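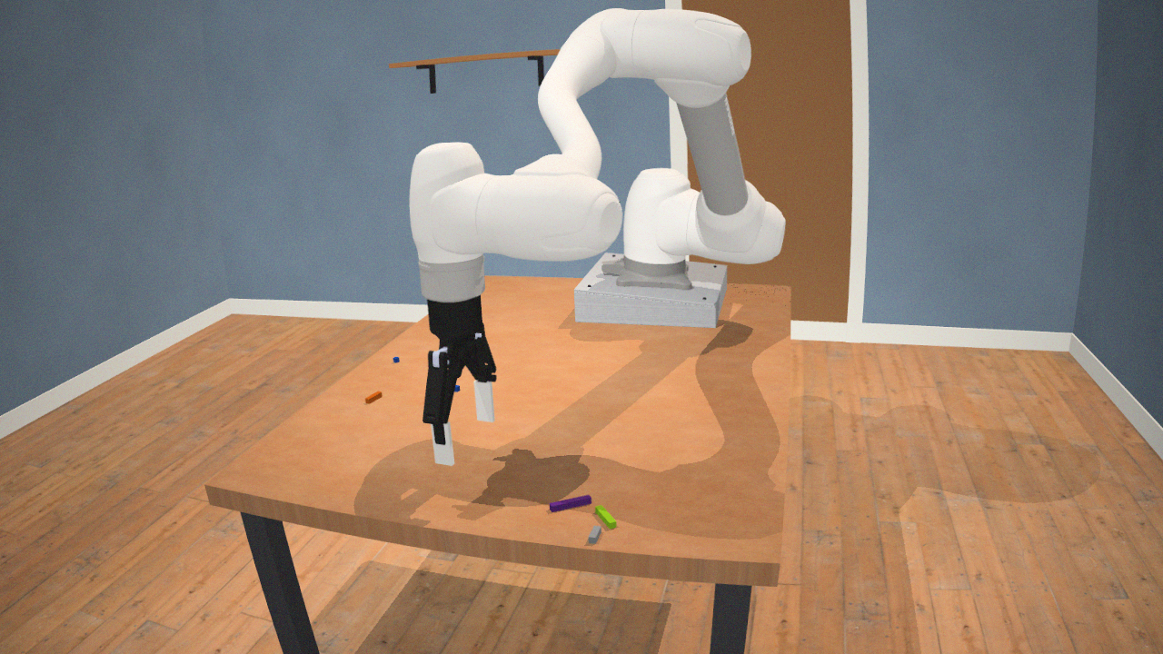 I have fallen completely for cold-water dipping, and it's all Inese Lill's fault. She'd been going on about the tidal pool at Pirside for months (she has a flask, a bobble hat and a great deal of patience) and one morning in June I finally ran out of excuses and drove over from Hultley.

What a place! The pool sits right under the sea wall, so when the tide goes out you're left with your own calm square of sea, with little crabs along the steps and the gulls shouting at you. I went in up to my knees, said something rude, and then went for it. I managed about 3 minutes that first time. I came out bright pink and grinning and talked all the way back to the car.

I've been going ever since - before breakfast if I can, and once at dusk, when the water had gone the colour of slate and felt like silk. Inese swims proper lengths and does 40 without stopping. I bob around near the ladder and chat to whoever's in.
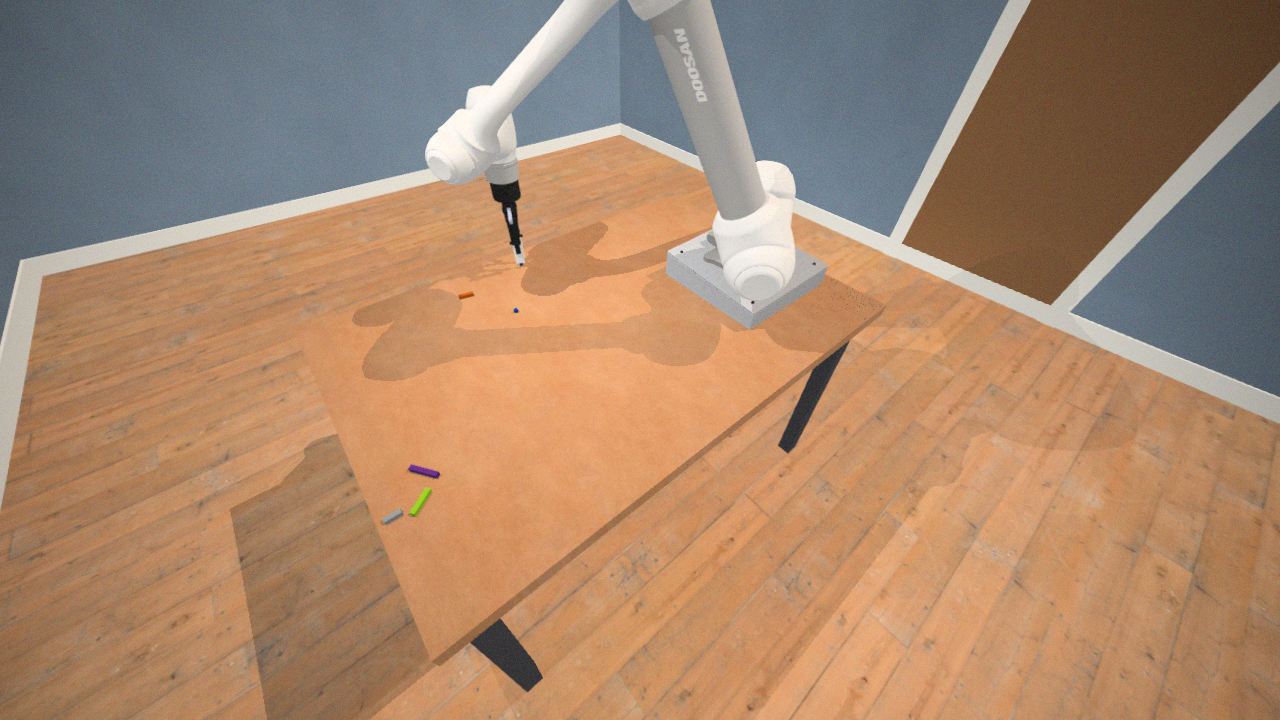
Do you need a wetsuit for your first dip? Most people at Pirside manage in an ordinary swimming costume in summer, though I'd wear neoprene socks, as the steps are rough on bare feet.

Next I want to try the lake at Cornach, which Inese says is colder and much browner. I've already bought the hat.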